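**Flelari Opens Bed-Clearing Program to Guest Rooms and Student Rentals This September**

*For immediate release*

Flelari, the home organizing service run by Shoshana Mercado and Booker Marchetti, will offer its one-surface clearing visit to renters, students and anyone with a spare room starting in September. The visit was tested over the spring and summer in 38 homes. It covers a single surface, most often a bed, and everything that has piled up on it.

The service is called Clear Bed. A Flelari organizer comes to the home, works through the items on the bed with the person who lives there, and leaves when the bed can be slept in. Closets, dressers and floors are not part of the visit unless the customer asks for a second booking.

"People call us about a whole apartment and then we walk in and it's the bed," said Mercado. "The bed is flat and it's the right height, so that is where the shopping gets put. After that the towels land on it, and then people are sleeping on one side of it."

During the test period Flelari kept a list of what turned up on beds. Across the 38 homes the organizers wrote down 282 separate kinds of item. Store bags were at the top of the list, followed by towels, tissue packs, small pouches and boxes from gifts or purchases that had been opened and never put away. Paper rolls and posters were further down but caused the most trouble, as most homes have no obvious place for them.

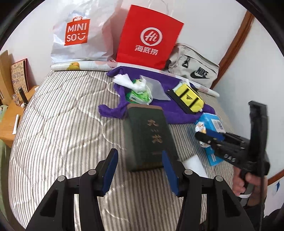

Each visit follows the same order. Bags go first. The organizer empties every bag onto the bed, even when that makes the pile look worse for a while, and the customer decides which bags are worth keeping. Flelari suggests holding on to seven and recycling the rest. Sturdy plastic bags and zippered bags are usually kept for travel, and paper bags with handles are flattened and stored upright in a closet or beside a bookcase.

Next come soft things such as towels and pouches. A towel on the bed is either folded and returned to the bathroom or put in the wash. Pouches are opened and checked, and the customer picks one use for each of them. Tissue packs go to the nightstand, the desk or the car.

Boxes are third. Marchetti said this is the step where visits slow down.

"A nice box is hard to part with," he said. "Somebody gets tea or candy in a good dark box with shiny lettering and they want to keep it. We say fine, keep it, but it has to hold something by the time we leave. If it's going to sit there empty, it goes."

Small packets are left for last. Single-serve sachets, samples and little wrapped items are gathered in one spot on the cover and sorted together, so that they don't get swept up with the trash or lost in the folds of a towel. The organizer brings a shallow tray for this. Anything for the kitchen goes to the kitchen in one trip at the end.

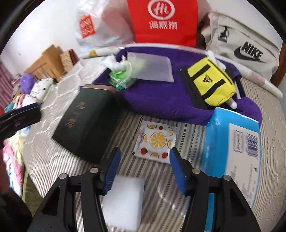
*A citrus-print packet on a striped bed cover, with a dark green box and a blue plastic-wrapped package nearby.*

Customers in the test group were asked to answer a short set of questions before the visit and again a month later. Flelari received 164 completed forms in total, counting both rounds and including forms from roommates and family members who share the home. The most common comment on the second form was that the bed had stayed clear but a chair had started to fill up.

"We expected the chair," Mercado said. "We're working on the chair."

One of the test customers was Sunita Baptiste, who rents a two-bedroom apartment and uses the second bedroom for visiting relatives. She booked Clear Bed shortly before her parents came to stay.

"I had things on that bed from three different trips to the mall," Baptiste said. "I knew what all of it was. I just hadn't made up my mind about any of it. It took one afternoon, and I found a gift card I had given up on."

Clear Bed visits will be handled by a team led by Demetrius Dvorak, who joined Flelari from the moving company Nguyen-Tran. Dvorak wrote the training notes for new organizers and set the rule that nothing leaves the room without a yes from the customer. Items to be donated or recycled are placed by the door and looked over once more before they go out.

The company has also arranged with Haneo, a storage supply shop, to carry two products that organizers were asked for over and over during the test. One is a flat underbed sleeve for rolled posters, sheets and wrapping paper. The other is a narrow rack that holds folded bags on their edges. Customers are free to use what they already own, and organizers will not sell products during a visit. Both items can be ordered from the shop directly.

Student bookings will be managed through Mindley, the campus housing service. Sohail Gilani, who runs resident programs there, said that move-in is the time when beds disappear.

"Students arrive with everything in bags, and the only open surface in the room is the mattress," Gilani said. "Some of those bags are still there in October. We would like to get to them sooner."

Mindley residents can sign up at the housing desk. Shared rooms may book one visit for both beds — each resident has to be present for their own half. Rooms with lofted beds can be included, but the organizer will ask to work at desk height and bring items down in batches.

**Booking details**

- Visits are offered mornings and afternoons, with the last start at 4:00 p.m.
- The customer should be home for the full visit.
- Please leave the bed as it is. There is no need to sort anything beforehand.
- Medicine, cash and personal papers should be set aside before the organizer arrives.
- Bed covers and linens stay on during the visit and are not laundered by Flelari.

Bookings open in September through the Flelari office. Customers who took part in the test may book a second surface at the test rate through the end of that month.

**About Flelari**

Flelari provides in-home organizing for apartments, shared houses and student rooms. The company was started by Shoshana Mercado and Booker Marchetti, who still take visits themselves.

**Press contact:** Booker Marchetti, Flelari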